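Home | Kitchen | Laundry | Family | Workshop | Archive

Kitchen tips for kids who find reading hard work
Posted in August by the Sesta Kitchen Page

If you have a child at home who loves to cook but struggles with written recipes (or with spoken directions that come all in a rush), there is a lot you can do with tape, a marker and a little patience. These are the things that have worked in our house in Wemdale.

Start with the measuring cups. Wrap each one in a different color of tape, and put a dot of the same color next to that ingredient on the recipe card. Our pancake card says 200 grams of flour, and the flour line has a big blue dot, so the little cook can match it up without asking me.
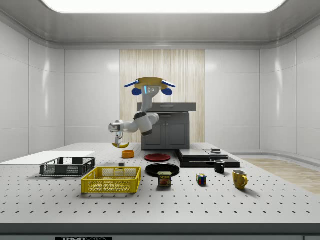 Write one step to a card, in large plain letters, and clip the cards to a string over the counter. When a step is finished, turn it over. I like cream-colored card stock better than bright white, though do ask your own child which is easier on the eyes!

For children who lose track of what they hear, switch off the fan and the radio first, then say 2 steps at most and let them say it back to you. Give it a moment, even if the butter is ready and you're itching to jump in.

A picture label on every jar helps too, and grandparents seem to like those just as much.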